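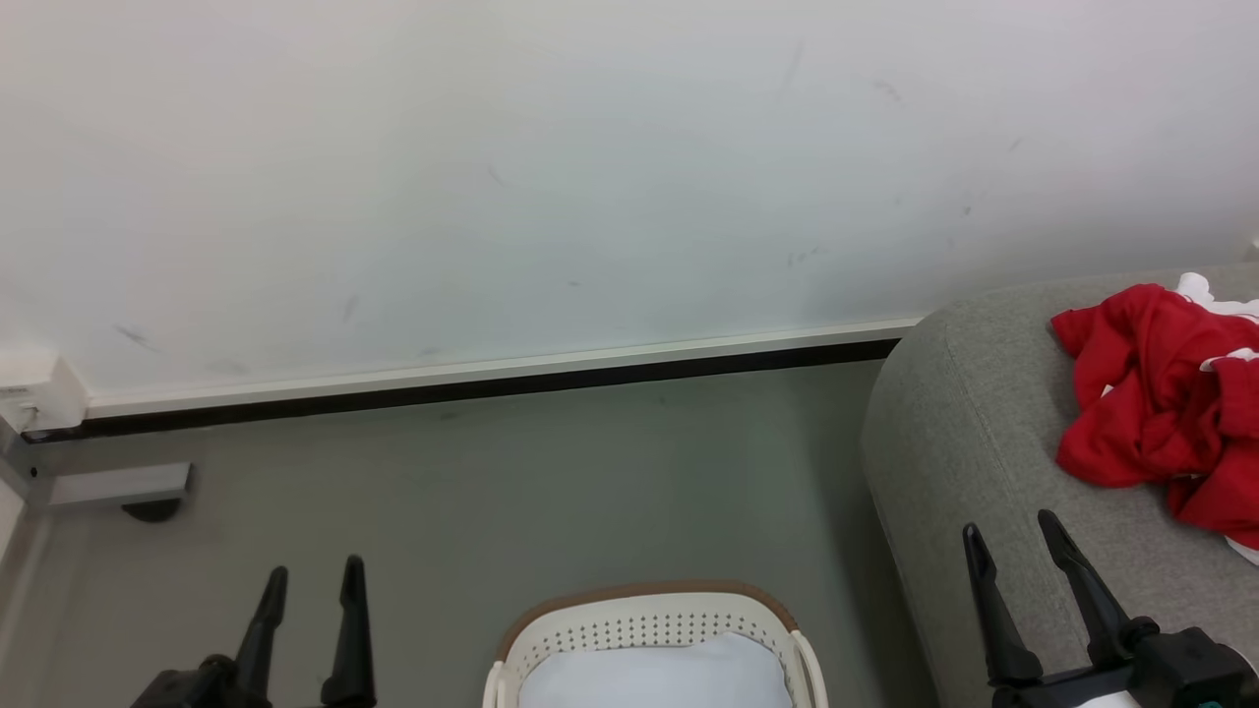
What should be done first when a sitting room is prepared for cleaning?

Loose textiles are collected and taken out of the room before any surface is dusted, wiped, or swept.

# Chapter 6: Soft Goods, Walls, and Floor Edges

This chapter covers the part of room care that falls between daily tidying and periodic deep cleaning. It assumes the reader has completed the material on dusting order and cloth selection. The work is presented in the sequence used at the Gresolbridge training house: textiles, walls, trim, floor edge, open floor.

## 6.1 Collecting textiles

Dust released from fabric settles on the surfaces beneath it. Throws, pillowcases, cushion covers, and small towels are therefore handled at the start of the job. Each item is lifted, folded inward once so that the used face is enclosed, and placed in a basket. Items are not shaken indoors.

A basket with perforated sides is preferred to a closed bin. Slightly damp fabric stored in a closed bin develops odor within a day or so, while openings in the sides allow some exchange of air. The basket is set on the floor beside the seating, clear of the walking route, and is filled no higher than the rim. White and pale items are kept apart from dark items at this stage, which saves a second sorting at the machine.

Upholstery that cannot be removed is vacuumed with the flat nozzle after the loose textiles have left the room. Work proceeds from the back of the seat to the front, then down the arms.

## 6.2 Reading a wall before washing it
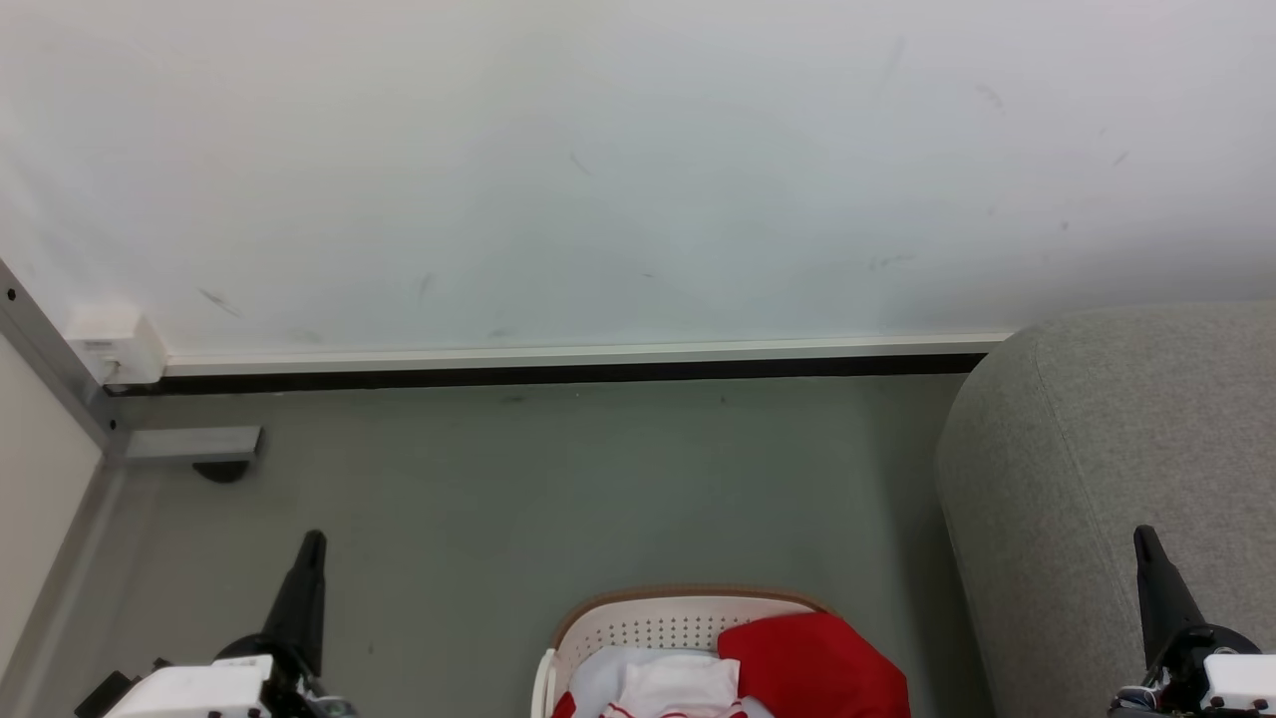

Marks on painted walls are divided into deposits, transfers, and damage. A deposit lies on top of the paint and comes away with a damp cloth. A transfer is material rubbed off another object, such as a shoe or a chair back, and usually needs a mild detergent. Damage is a break in the paint film and is not a cleaning problem. Faint gray scuffs and streaks on a white wall, like the diagonal smudge low on the left of this one, should be tested as deposits first and treated as transfers only if the damp cloth fails. Testing is done on the least noticeable mark. Small boxes mounted at trim height are wiped with a barely damp cloth and never sprayed.

Washing starts at the bottom of the wall and moves upward. Dirty water running down over dry paint can leave tracks that are harder to remove than the original mark.

## 6.3 Trim and floor edge

Trim is cleaned after the wall and before the floor. A dry brush is drawn along the top surface, followed by a folded cloth along the face.

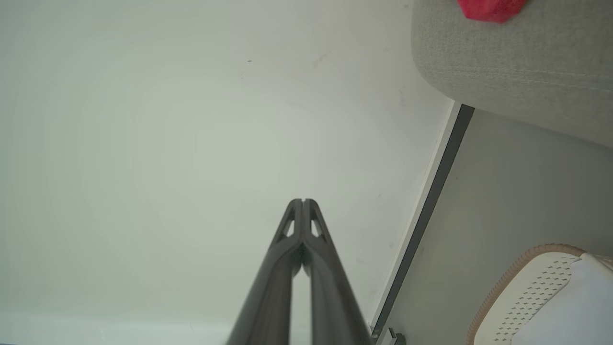
The joint between trim and floor collects lint and grit and is treated separately with the crevice tool. Where furniture stands close to the wall, it is moved out far enough for the tool to pass and returned to its former position when the edge is dry. Leveling feet are lifted clear of the floor during the move. Dragging them marks smooth flooring.

Open floor is left until last. Methods for smooth and textured floors are compared in Section 6.4, and the drying times recorded by Mamo and Dreßler are tabulated on page 419.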